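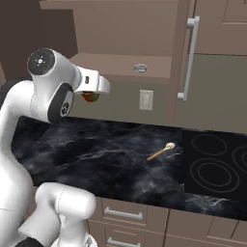
The robot arm holds something small, round and red over the kitchen counter. The wooden spoon has to wait.

Why do robots need rules? You have rules in your kitchen, I bet. Don't run with a knife. Don't touch the stove. Wash your hands (yes, the backs too!). Robots have rules like that, and I think theirs are even more fun to read, because somebody had to write down things that you and I just know.

Take holding stuff. When you pick up a tomato you don't think "squeeze, but not too much." Your fingers sort it out. A robot has to be given a limit for how hard it may squeeze, and people test that limit over and over before the arm gets anywhere near lunch.

At Eltura, the kids' science club where I help out on Thursday, we have a rule book for a pretend kitchen robot called Grovus. It began with 3 rules and now it has 20, and the club keeps thinking up more. Last time we argued over whether a robot should say "excuse me." I voted yes!

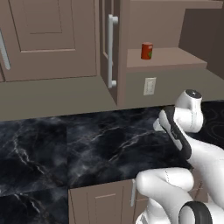
Bea Falcão

One big rule is about speed. A robot arm working near people should move slowly enough that it can stop in time if somebody walks up. Slow looks a bit boring, I know. But a heavy arm swinging fast could really hurt you, so slow wins.

Another is the stop button. It's usually big and red, and it has to be easy to reach. Press it and the arm stops - even in the middle of a job.

Then there's practice. Lots of robots try things out in a computer kitchen first, where a dropped can makes no mess at all. Our pretend Grovus had to pass 700 tries on paper before we let it "cook." We rolled dice for every one of them, which took ages!

And there's a rule for you, too. Stay out of the space the arm can reach while it's switched on, and ask a grown-up before you go near. Stretch out your own arm and turn in a circle. That's your reach. A robot has one as well, and on a real work floor it may be marked with tape or a fence.

Now try writing three rules for a robot in your own kitchen. Mine starts with "Never put the lid on crooked."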